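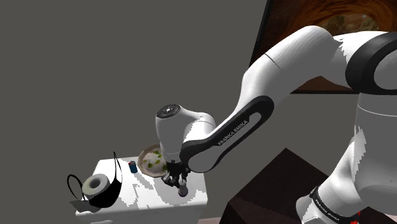 Accueil > Carnet > Presse et médias
Rechercher sur ce blog Rechercher OK

Le quotidien que je lis depuis mes études a un nouveau propriétaire, et tout le monde me demande d'être content

J'ai reçu comme les autres abonnés la lettre signée Marcelino Tavares, directeur de la publication. Une page et demie pour annoncer que le groupe Genex entre au capital de Sudusby, que « rien ne change » et que l'indépendance de la rédaction est « garantie par écrit ». Par quel écrit ? La lettre ne le dit pas. J'ai demandé au service des abonnés, qui m'a renvoyé la lettre.

Je veux bien être de bonne foi. Le journal perdait de l'argent, les ventes en kiosque s'effondraient, et il fallait quelqu'un pour payer l'imprimeur. Mais j'ai déjà vu ce film avec Rakena, il y a quelques années. Là aussi on nous avait promis une charte. Elle existait, je l'ai lue, elle tenait en quatre paragraphes et n'obligeait personne à quoi que ce soit. Les pages locales ont disparu en septembre, remplacées par des dépêches à peine retouchées et des recettes de saison.

Simone Vasconcelos, qui a tenu la chronique judiciaire pendant des années et que je lisais avant tout le reste, est partie sans un mot dans le journal. Pas un adieu, pas une ligne. J'ai appris son départ par le site d'un concurrent.

Les chiffres qu'on nous donne

La direction annonce 2 088 nouveaux abonnés numériques depuis le printemps. Très bien. Combien sont à l'essai gratuit ? Combien resteront quand il faudra payer le plein tarif ? Un journal qui passe ses journées à réclamer de la transparence aux mairies pourrait publier ces deux nombres-là. Le communiqué parle aussi de 341 articles « enrichis » par mois, et j'ai cherché en vain une définition du mot. D'après ce que je vois en ligne, il s'agit surtout d'ajouter un encadré et trois liens vers d'anciens papiers.

Rosângela Portela, la nouvelle rédactrice en chef, a expliqué à la radio qu'elle voulait « recréer du lien avec le lecteur ». Je suis lecteur, j'avais un lien, il s'appelait le courrier des lecteurs et il a été supprimé au printemps – pour des raisons de place, paraît-il, sur un site internet.
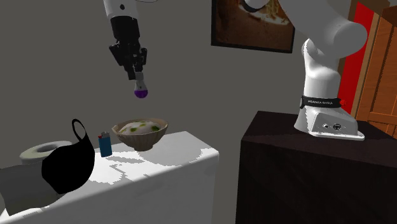
Ce que je vais faire de mon abonnement

Pour l'instant, je le garde. L'enquête d'Asif Janjua sur les marchés de voirie de Cokmont était du vrai travail, longue, ennuyeuse par endroits, avec les documents à l'appui. Si ce genre de papier paraît encore dans un an, je reconnaîtrai volontiers que je me suis inquiété pour rien. Je note seulement que Genex a des intérêts dans le bâtiment et que la suite annoncée de l'enquête n'est toujours pas sortie.

J'ai écrit à la rédaction pour demander une date. J'attends.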